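Stolik Vaccine Refrigerator
Set-up and Daily Use Guide, Section 4: Temperature Logging and Alarms

Revised November 20, 2024

This section covers the temperature probe, the logger, and the alarm settings. Complete Section 3 (Leveling and First Cooldown) before you start. The refrigerator must have run empty for 32 hours with the door closed.

What you need

The Troka logger and its power adapter
One buffered probe (bottle and cable)
The probe clip from the accessories bag
The site code from your delivery letter

4.1 Installing the probe

1. Turn the logger off. The screen goes blank after a few seconds.

2. Feed the probe cable through the port on the back wall of the cabinet. Push from the outside in. Leave enough slack to reach the middle shelf.

3. Press the foam plug into the port on both sides. A loose plug lets in warm air and causes frost near the port.

4. Stand the probe bottle in the clip and fasten the clip to the middle shelf, away from the walls and the fan outlet.

5. Connect the cable to socket A on the logger. Socket B is for the optional room probe.

Caution: Do not remove the probe from its bottle. A bare probe reacts to every door opening and will set off false alarms.

4.2 Setting the alarm limits

The limits are set at the factory to 2 °C and 8 °C. Change them only if your vaccine program gives you different values in writing.

1. Turn the logger on and wait for the reading to settle.

2. Hold MENU until LIMITS appears.

3. Use the arrow keys to set the low limit. Press OK.

4. Set the high limit in the same way. Press OK.

5. Set the alarm delay. The factory delay is 12 minutes.

6. Press OK twice to save. The logger beeps once.

Note: If the logger beeps three times, the low limit is set above the high limit. Go back to step 3.

Keep the door closed for the rest of the hour after saving. Readings taken during this time are marked SETUP in the log and do not count toward the daily report. 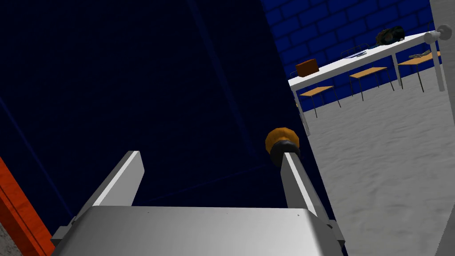

4.3 Testing the alarm

Test the alarm before you load any vaccine, and again every February.

1. Press and hold TEST until the red light comes on.

2. Check that the buzzer can be heard from the nearest staffed room.

3. Check that the text message reaches every phone on the contact list.

4. Press OK to end the test. Write your initials and the time on the door sheet.

If a message does not arrive, check the number for a missing country code. Numbers are edited under MENU, CONTACTS.

4.4 Reading and saving the log

The logger holds 3000 readings. When it is full, the oldest readings are overwritten. Save the log to a USB drive at least once a month.

1. Insert the drive and press SAVE.

2. Wait for DONE. Do not pull the drive out while the light is blinking.

3. Open the file and check the first and last dates before you clear the log.

4.5 If the alarm sounds

Leave the vaccines where they are and close the door. Note the current, lowest, and highest readings. If the temperature is still outside the limits when the delay has passed a second time, move the stock to your backup unit, label it DO NOT USE, and call your vaccine program for instructions. Do not discard anything until they have answered.

Service contact for Pleltonen refrigerators: Dayana Escobedo, Cold Chain Support. Have the serial number ready. It is printed inside the door, under the hinge.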